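Storage Bin Wall Wear and Liner Fitting: Project Report
Module project, Moriarty workshop, 27/09/2018
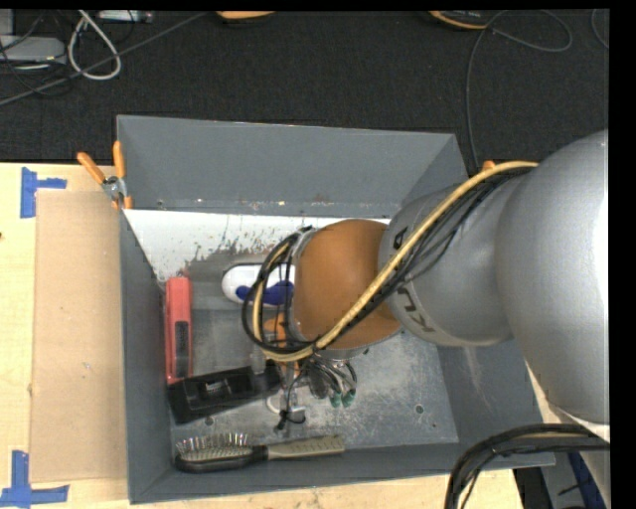

Figure 1. Grey metal bin on the wooden bench, with the white sloping panel below the back wall.

1. Aim

The project looked at open-topped metal bins used for holding small parts in the Moriarty workshop. Users had reported that parts collect in the bottom corners and are hard to pick out. A sloping panel along the back wall was proposed to bring the contents towards the middle. This report covers the fitting of the panel and the surface wear found on it.

2. Materials

The bins were supplied by Givero. Each one is rectangular, with tall plain walls and no lid. Panels were cut from white sheet bought from Plalex, and fixed with Urkik adhesive strip. The mass of an empty bin with its panel fitted is 1350 g. The panel itself accounts for 215 g of this.

3. Method

Panels were cut to the inner width of the bin and the edges were rubbed down by hand. The adhesive strip was pressed along the top edge first, then the panel was lowered until the bottom edge touched the floor of the bin. Bins were left for one day before use.

Each bin was used for 14 days. Parts were tipped in at the start of the day and taken out as needed. At the end of the period the panels were checked by eye under the bench lamp, and marks were sorted into scrapes, streaks and flakes.

4. Results

Wear was heaviest on the lower edge of the panel. In Figure 1 the edge is blotched with grey and brownish marks, while the back wall behind it has small scuffs and light specks low down. The upper part of the panel stayed bright on all the bins tested.

The strip held in every case. Two panels had a small gap at one end, caused by cutting them too short.

5. Discussion

The lower edge takes most of the contact when parts are picked out. A folded edge or a thin metal trim would probably reduce flaking, though it would add a step to the cutting. The slope angle was not varied, and the trial used one size of bin only.

6. Further work

A second batch with trimmed edges is planned for March. It will use 8 bins and the same check sheet.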